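I've been using the Jivwood growth and prices workbook since December, and I've become a bit of a bore about it. It's a desk tool for people who have to follow the economy without being economists: a set of linked sheets, a plain-language guide and a chart maker that lets you put a new forecast next to all the old ones. I do the outlook pages for a small trade newsletter in Pratbridge, so I'm more or less exactly who it was made for.

What won me over was the revisions sheet. You type in a forecast for growth or inflation, give it a date, and it sits in a row with every earlier guess for the same year. Within an afternoon I could see how far our own regional numbers had drifted, and in which direction – something I'd been trying to do with sticky notes and an old calendar. Lovely!

The guide is the other treat. Lorraine Bickerstaff wrote it, and she has a gift for explaining things like base effects and real wages without making you feel slow. Her chapter on why a price rise can "fall out" of the yearly figure is five pages long and I've read it twice, once for pleasure. I lent it to Umesh Thakur, who sells our advertising, and had to ask for it back. 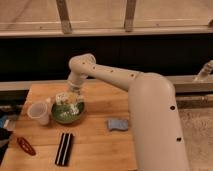 Can it handle more than one country at a time? It takes up to three side by side, each with its own currency and its own base year, and you can add a regional average underneath.

I tried that with three food-importing countries and it was quick, though the labels on the chart run into each other once you go past ten years of data. Shrinking the type helps a little. Dennis Cropper, who looks after the sheets, told me by email that a wider layout is coming, and he answered the same evening, so I'm inclined to believe him.

A couple of grumbles. The exchange rate sheet wants monthly figures and sulks if you only have quarterly ones. I also lost a morning to the import page, which reads a comma as a decimal point unless you change a setting tucked away under "Regions". And I'd love a proper section on remittances (there's a single paragraph, and it's a good one, so more please).

I looked at Edov as well before settling. Very smart charts, but you can't see the sums behind them, and I like to poke at the sums. With Jivwood every cell is open – change the oil price and watch the whole lot shift down the page.

I'll be using it again for the spring outlook, with fuel and freight on separate lines this time.

785 shares
2 comments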